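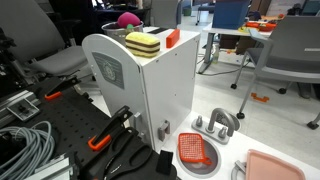 Support ticket: Turnanus sofa bed, model with storage chaise
Subject: Bed part does not lock flat, left side stays higher
Status: Solved
Opened: 2025-01-31
Product bought from: Flirwood online store

First message from customer

Hello,

I have a problem with the Turnanus sofa bed in gray fabric. I assembled it by the paper manual and as a sofa it is very good. When I pull out the bed part, the right side goes down and clicks, but the left side stops 3 cm too high. If I lie on it, I feel the slope and I roll to the right.

What I have already tried:

Pulled the bed part out slowly, with both hands in the middle of the strap. Same result.
Pulled harder on the left. It moves a little and then comes back.
Looked under the seat with a flashlight. I do not see any screw or plastic in the way.
Checked the floor with a level. The floor is flat.

The room has a thin carpet. I do not think this is the reason, but I write it so you have all information. The order was complete, no parts missing, and one small washer was left over after assembly. The manual says nothing about a spare washer.

Please tell me if the mechanism is broken or if I made a mistake.

Reply from Flirwood support

Thank you for the clear message. Please check the following before we order a new mechanism:

1. Remove the seat cushions and the mattress pad.
2. Find the two folding arms, one on each side. Each arm is held by 4 bolts.
3. Compare the bolts left and right. The heads should sit at the same depth.
4. Tell us where the black stopper is on the left arm. It should point to the back of the sofa.

Please do not use the bed for sleeping until this is checked. Use as a sofa is fine.

Customer

I did the steps. The bolts on the right are all at the same depth. On the left, the lowest one is sticking out a little more than the others. I tried to tighten it with the key from the box, but it turns hard and then stops.

The stopper on the left points to the back, same as on the right.

I also measured the distance between the arm and the side panel. On the right it is the same at the top and at the bottom. On the left the bottom is wider. So the arm is not straight, I think. I did not want to use more force because the panel is particle board and I am afraid to damage the thread.

Reply from Flirwood support

It was right to stop. In this model there are two lengths of bolt in the same bag and they look very similar. The longer one is for the armrest. If a long bolt is used in the lowest hole of the arm, it touches the bottom of the hole before the head is tight, and the arm leans out.

Please take out the lowest bolt on the left and put it next to one of the others. If it is longer, look for the short one in the left armrest, front hole. The spare washer probably belongs there too - a short bolt in the armrest does not leave space for it.

Put all bolts in loosely first. Tighten them only when the arm is parallel to the panel.

Customer

You were correct. The bolt was longer and the short one was in the armrest, in the front hole. I changed them and put the washer in the armrest. The armrest was a little loose before, which I had not noticed, and now it is firm.

The bed part goes down on both sides and I hear the click two times. I opened and closed it 3 times to be sure. Then I put 80 kg on the left corner (myself) and it did not move.

One suggestion: in the manual, step 3 shows both bolts in the same drawing size. If the long one had a letter next to it, I would have seen it. The manual for the Kawaguchi bed frame, which we have in the other room, has letters for every bolt and I had no trouble with it.

Second small question. Can I use the Girwood mattress topper on this bed and leave it inside when I close the sofa?

Reply from Flirwood support

Good to hear that it works. We have sent your comment about step 3 to the people who make the manuals.

You can use the topper on the open bed. Please take it out before closing. It is too thick for the folded position and it pushes on the same arms you have just repaired. It fits in the storage under the chaise if you roll it.

Please tighten all bolts again after one month of use. I will close the ticket now, but you can reply here if the slope comes back.

Customer

Thank you, everything is clear. The topper is in the chaise. It fits with one pillow, not with two.

Ticket closed by support.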